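# Stop Buying Partitioned Vegetable Bins

Most advice on storing vegetables starts with dividers. I think the single open basket is the better default for a small kitchen.

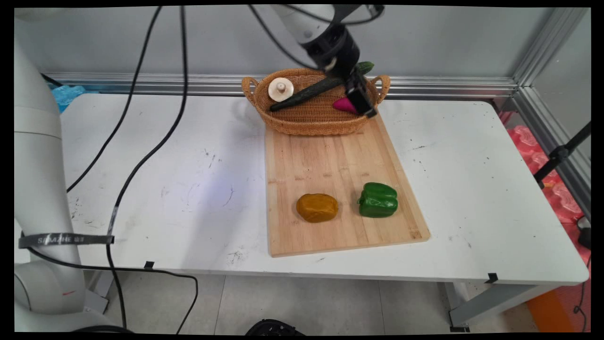 Dividers fix the size of each compartment on the day of purchase. Groceries do not arrive in fixed sizes. A long cucumber wants the diagonal of an oval basket, and mushrooms fit in whatever gap it leaves. Put the same load in a bin with 4 equal cells and the cucumber has to be cut or left out.

Debashish Wanigasekara has argued in the Clenham newsletter that open baskets bruise soft produce. He is correct for deep loads. At a single layer the objection mostly disappears, and a household that shops every few days seldom needs a second one.

Handles matter more than partitions. With one at each end, the basket can go from shelf to cutting board in a single trip, and whatever isn't being cooked goes back the same way. Fixed bins force a trip per item.

Wicker has a real drawback: it is slow to clean. Brush it dry and keep unwashed roots in a separate bowl. I would still take it over the molded Linura tray I used until last December, which collected water in every corner.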